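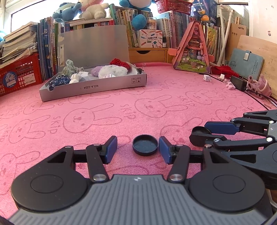

Llevo unos cuantos meses peleándome con la letra impresa. No con los libros, que bastante tienen, sino con las palabras que han ido apareciendo en todo lo demás: los cojines, las tazas, los felpudos, los calcetines, las servilletas. En casa de mi hermana el baño me ordena relajarme. En la de mis suegros la cocina me informa, en inglés y con letra de pizarra, de que ahí se cocina con amor, cosa que en veinte años de croquetas congeladas no he podido confirmar.

La alfombra de mi infancia era marrón. No decía nada. Uno se tumbaba en ella a mirar el techo y el techo tampoco opinaba. Hoy un niño aprende a gatear sobre un vocabulario. Conejos con la palabra SKIP repetida entre ellos, por ejemplo, que en inglés es saltar a brincos, pero también saltarse algo, y que en el extranjero puede acabar siendo un contenedor de escombros. No sé cuál de los tres significados tenía en la cabeza el diseñador. Sospecho que ninguno. Sospecho que alguien pidió una palabra corta, que quedara bien en mayúsculas, y que a las cinco de la tarde del viernes aquello les pareció suficiente.

Mi amiga Trinity Oyelaran, que se crio hablando inglés y vive desde hace tiempo entre nosotros, sufre esto de una manera que los demás no podemos imaginar. Los demás vemos letras decorativas. Ella las lee. En mayo la acompañé a comprar un edredón a Posemthorpe, unos almacenes de las afueras, y tardamos una tarde entera porque iba descartando fundas por motivos gramaticales. Una decía «Dream you sweet». Otra, «Happy is the home of sleeping». La tercera estaba bien escrita, pero era una amenaza: «Never stop». En una funda nórdica. Se llevó una blanca, lisa, que costaba 29 euros más que la de la amenaza.

Ese detalle del precio me ha dado mucho que pensar. El silencio se ha convertido en la gama alta. La libreta sin frase motivadora vale más que la libreta con ella, y la camiseta que no proclama nada se vende en tiendas con poca ropa y mucho espacio entre perchas. Tengo un vecino que pagó 70 euros por una camiseta gris de la marca Thibodeaux cuyo único argumento, según me explicó él mismo en el ascensor, era que no llevaba nada puesto encima. Le dije que yo tenía varias así, de cuando pintamos el pasillo. No le gustó la comparación.

Los defensores del texto decorativo (los hay, he cenado con ellos) suelen decir que es inofensivo, que da alegría. Puede ser. A mí me preocupa menos la alegría que el modo verbal. Casi todo lo que nos dicen los objetos viene en imperativo: sonríe, sueña, respira, vive, baila bajo la lluvia. Mi abuela, que mandaba bastante, no daba tantas órdenes en una semana como mi taza en un desayuno. Y ella por lo menos se refería a cosas concretas, como bajar la basura.

Además, el imperativo impreso tiene la ventaja cobarde de que no admite respuesta. Si una persona entrara en mi cuarto de baño a las siete de la mañana para pedirme que hoy fuera mi mejor versión, tendríamos unas palabras. A la jabonera no se le puede decir nada. Lo he intentado.

Hice una prueba, poco científica, un domingo de lluvia. Recorrí mi casa buscando textos que yo no hubiera elegido leer, dejando fuera los libros, las facturas y los medicamentos. Me rendí en la despensa con roughly, que diría Trinity, unas 700 palabras anotadas. Mi paquete de arroz tiene una historia familiar. Mi leche de avena, de la marca Eter, me tutea, me hace un chiste sobre las vacas y me pide perdón por el chiste en el lateral. El lavavajillas Tendent dedica un párrafo a su propósito en la vida. El mío cabe en menos espacio.

Luego está el asunto del idioma. Cuando la palabra va en inglés, no se le exige nada. Nadie compraría para un bebé una manta rosa con la palabra OMITIR, ni un cojín de sofá que dijera REUNIR. En inglés pasan el control porque las tomamos por dibujos, como quien se tatúa en una lengua que no lee y confía en el tatuador. Yo mismo llevé durante todo un verano una gorra que ponía «Regional Manager» y solo me di cuenta de que significaba algo cuando un turista me presentó una queja.

No propongo prohibir nada. Me conformaría con que cada objeto tuviera un cupo, y que la botella de champú, agotado el suyo en las instrucciones de aclarado, se callara. O con una sección pequeña, al fondo de los almacenes, junto a las bombillas, donde vendieran cosas mudas a precio normal.

Mientras tanto, me acaban de regalar un felpudo. Dice «Otra vez tú». He de reconocer que lo he puesto.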